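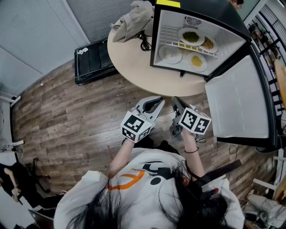
Two-handed work at the round table: a hand-held gripper in each hand, each with its marker cube, and the open cabinet with four plates of food on the rack.

Fudero Student Project: Gallery and Project Notes
Flodorside Institute, Department of Applied Automation
Page updated July 28, 2019

The Fudero project is a two-term student project in robot manipulation offered by the Department of Applied Automation at the Flodorside Institute. Students use hand-held grippers to carry out everyday kitchen tasks, and the recorded movements are then used to train a two-armed robot to carry out the same tasks. This page presents the work of the current group, with notes on the task, the equipment, and the way the sessions are organized.

The project is open to students who have completed the introductory course in automation. No earlier experience with robot arms is required. Students who have taken the course in machine vision may apply to join the calibration group directly.

The task

The task set for this group is the handling of plates in and out of a cabinet. A plate must be gripped by its rim, kept level, and moved without spilling the food it carries. The door of the cabinet opens to the side, and the person or robot doing the task must work around it.

Food was chosen for the task after a first term in which only empty plates were used. An empty plate may be tilted a good deal without any visible result. A plate holding a heap of grains shows at once whether it has been kept level. Students reported that their own movements became slower and more even after the change, and the later recordings bear this out.

The project handbook allows the cabinet to be loaded in any order. Most students begin with the upper plates. The handbook asks only that the order be written on the session sheet before recording starts.

The grippers

The hand-held grippers have wide jaws that close when the student squeezes the handle. They are deliberately similar in shape to the grippers mounted on the robot, so that a grip that works in the hand has a fair chance of working on the arm. Students are asked not to touch the plates with their fingers during a recording, even to correct a small mistake. If a plate slips, the recording is kept and marked as a failed attempt.

Each gripper carries a cube with black-and-white square patterns on its faces. The patterns allow a camera to work out where the gripper is and which way it is turned. The cubes must be kept clean. A fingerprint or a smear of food across one of the patterns can be enough to lose the position for several seconds, and the whole recording may have to be set aside.

Jaws are wiped down between recordings and washed at the end of the session. Cubes are wiped with a dry cloth only.

Working with two hands

The first recordings made by the group used one gripper. Two-handed work was introduced in December, following a request from the students. It has proved to be the more demanding part of the project. The hands must be kept from crossing in front of one another, since a hidden cube cannot be tracked, and the student must learn to hold one gripper still while the other moves.

New students practice for one full session before any of their work is recorded. Practice begins with an empty plate on the open table. The student then moves on to the wire rack, where the bars can catch the tip of a jaw, and last of all to the rack with loaded plates.

Sessions and records

Each session lasts 40 minutes, with a rest halfway through. Holding two grippers at arm's length is tiring, and recordings made late in a long session were found to be of little use. Students work in pairs. One performs the task while the other fills in the session sheet and watches the tracking display. The partners then change places.

The group completed 163 recordings during the two terms. Of these, 43 were marked as failed attempts. The failed attempts have been kept in a separate folder and were studied by the students in their written reports. The most common fault was a grip taken too near the surface of the food, which left the jaw resting on the contents of the plate and not on the rim.

Session sheets are stored in the project room and may be consulted by any student in the department. The recordings themselves may be viewed on the department machines on request.

The Nelau demonstration

At the end of the second term, the group presented its work at the Nelau Open Workshop, an annual meeting for student projects in automation. The robot was shown removing a loaded plate from the rack and setting it on a table. It completed the task in three of five attempts. In the remaining two, it stopped short of the rim and had to be reset by a student.

Visitors were also invited to try the hand-held grippers for themselves. A number of them remarked on how difficult it was to judge the distance to the back of the rack. The group has since added a short section on this point to the handbook.

The project received the Nikolovski Award for Student Documentation, given each year for clear and complete records. The award committee made particular mention of the session sheets and of the treatment of failed attempts.

Work planned for the coming year

The next group will continue with the same cabinet and will add the opening and closing of the door, a step that is at present carried out by hand before the recording begins. The door is large compared with the reach of the grippers, and the students expect to spend much of the first term on this step alone.

A second task, the folding of small cloths, is under discussion. It would use the same grippers with softer pads on the jaws. Students with an interest in this work are invited to speak with the project office before the start of term.

Applications

Students wishing to join the project should submit a one-page letter to the department office. The letter should state any courses completed in automation or machine vision and the hours at which the student is free to attend sessions. Places are limited by the number of grippers — the department owns 4 pairs — and preference is given to students able to attend for both terms.

Use of pictures

Pictures on this page may be reproduced for teaching purposes with credit to the Department of Applied Automation, Flodorside Institute. Requests for other uses should be sent to the department office in writing.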